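About our club

Hi, and welcome! I'm Orathai Suksawat, and I look after the Dulasska Robotics Club together with Radomir Kelmendi, who teaches most of the coding. We started in January with 8 students and one very wobbly line follower, and now there are 28 of us, which means we run out of chairs pretty much every time – bring a cushion if you have one!

We don't only build things that roll around. This year's big project is called Olia, and it's all about laundry. The idea is to teach a robot to handle clothes, so we take hand-held grippers home and do the chores with them, one shirt or towel at a time, in the same rooms where we'd be doing them anyway. Then everybody's recordings go into one big shared pile. At last check we had 1,794 of them (yes, some of us have very neat closets now).

Dark clothes are the hard part. Folds in black fabric are tough for a camera to make out, so we've been giving them a lot of extra practice.
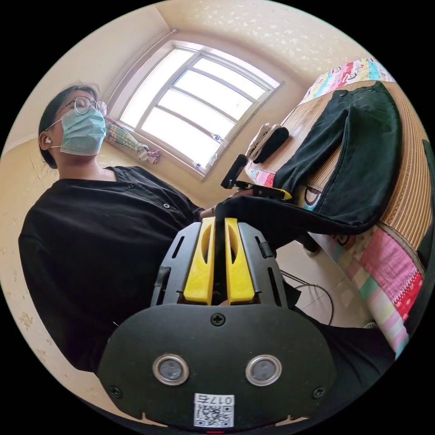
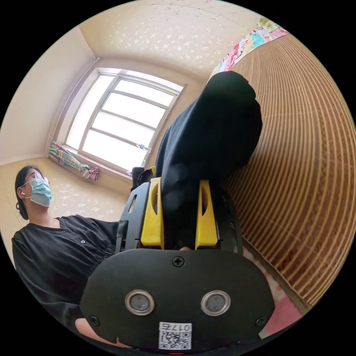 Black clothing and the yellow-fingered gripper, Project Olia

A session lasts 90 minutes. We spend the first part looking through new recordings and the rest on code, repairs and snacks. If you'd like to compete, ask Radomir about the Dimatia team – they're building a sock sorter and they need people who like fiddly wiring.

You don't need any experience to join, and we'll lend you the tools. Come by the Kirkegaard room at 4 p.m. and say hi!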